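Nollmont Neighbors Forum > Home & Repairs > Front loader smell, and is a laundromat cheaper?
Reading time: 4 min

**quillback**
We moved into the upstairs unit on Ginon Street in April and the washer came with it. Front loader, white, no idea how old. Towels come out smelling like a basement. I have run it empty on hot twice and the smell was back by the next load. I'm at the point where I would rather haul everything to the laundromat on Saturday and be done with it. Has anyone worked out what that costs against running your own? Two adults, one kid, three loads a week.

**tomcat_lane**
You are using too much detergent. Everyone does. Two tablespoons is plenty for a normal load and most people pour in four times that. The extra stays in the hoses and feeds whatever is growing in there. Cut it down for a month before you spend any money.

**Eleri Rowlands**
Agree on the detergent, disagree that it's the whole story. Check the drain filter. On most front loaders it's behind a little panel down low. Put a baking pan and an old towel under it first. Mine had a sock, a hair tie and a lot of gray sludge in it, and I had lived with that machine for three years.

Then leave the door open between loads. Wide open, not cracked. Ours stays like this all day:

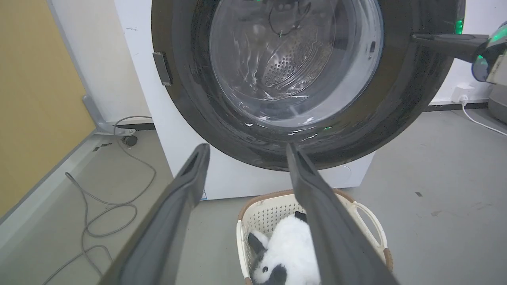
Door open, drum airing out.

I also pull the rubber seal back and wipe inside the fold once a week with a rag and plain white vinegar.

**pmk_Dumis**
Please don't tell people to put vinegar on the seal every week. I did appliance service for a long time and it's hard on some kinds of rubber. A damp rag with a drop of dish soap does the same job. The filter advice is good.

**Eleri Rowlands**
I've done it for years on the same seal and it's fine. But sure, soap works too. The wiping is the part that matters.

**pmk_Dumis**
Could be you have a tougher seal. I replaced a lot of them and the vinegar people were well represented.

**quillback**
OK, I found the filter. It took me twenty minutes to get the cap to turn. Two coins, a bread tie and something I'm going to believe was once a receipt. The water that came out was awful. Running a hot cycle now.

Still curious about the laundromat question if anyone has numbers.

**bluegate**
I kept track for a year when we were between machines. We used the Zerouali laundromat by the post office, two big loads every other week, and the total for washers and dryers was $392. That doesn't count gas or the snacks the kids talked me into. We do more laundry now that we have a machine at home, so I can't give you a clean comparison.

What I liked was that everything got done in one morning. At home there is always a basket sitting somewhere.

**tomcat_lane**
392 a year is a lot of money to not clean a filter.

**bluegate**
We didn't have a machine. There was no filter to clean.

**tomcat_lane**
Fair enough, I read too fast. I meant for the original poster.

**hollis_r**
Nobody has mentioned cold water. If you wash everything cold all the time, the soap and body oil never fully rinse out. Do the towels hot and skip the fabric softener on them. Softener coats the loops and they stop drying you off anyway.

Also check that the drain hose isn't pushed too far down the standpipe. Ours was, and dirty water was creeping back into the drum. That one took a plumber to spot — I had already bought two boxes of cleaning tablets by then.

**Eleri Rowlands**
Good point on the hose. Upstairs units around here often have odd plumbing. If it's a rental, I would ask the landlord to look at it before you move the machine yourself.

**quillback**
Update after a week. Less detergent, towels on hot, door left open, seal wiped with dish soap (sorry, Eleri). The towels smell like nothing, which is all I wanted. I haven't pulled the machine out to look at the hose yet. The landlord says he'll come by Saturday.

**pmk_Dumis**
Have him look at the fill hoses while he's back there. If they're plain black rubber and came with the machine, he should swap them for braided ones.

Contact the moderators | © Nollmont Neighbors Forum | Back to top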